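Rosa Building Technical Group
Minutes, October meeting, 3:00 pm

Present: Letay Seyoum (chair), Sosina Yilma (minutes), two tenants' representatives. Apologies from Gebretsadik.

1. Previous minutes
Accepted with one correction. The meter reading in item 4 should be 2973.

2. Enclosure finish
Orange and yellow surfaces, both glossy.

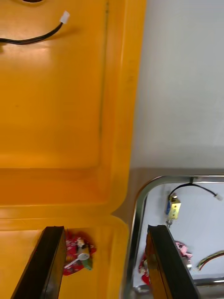
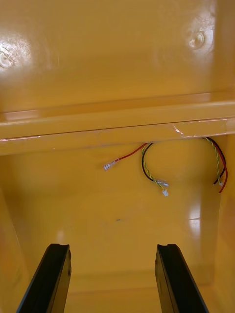 Letay Seyoum asked whether the group intended to settle the finish before the cable routing, as the Barel quote prices the two together and lapses after 30 days. Agreed to take routing first. Finish deferred to next meeting.

3. Cable routing, basement to second floor
Two routes were compared. The east riser is shorter but shares space with the water main for its full height. The west riser needs one new floor penetration and a fire seal. West riser preferred. Barel to requote on that basis, with the seal listed as a separate line.

4. Submetering
Of the 29 submeters, 3 still report zero overnight. Cludeck has asked for the serial numbers and the wiring diagram for the affected panel. The diagram on file predates the last rewiring and should not be sent. Sosina Yilma to mark up a current copy.

5. Stairwell lighting
Timer setting unchanged. One tenant asked for a longer delay on the top landing. To be tested for a month.

6. Any other business
Spare keys for the meter room are now held at the front desk and must be signed out.

Meeting closed 4:10 pm.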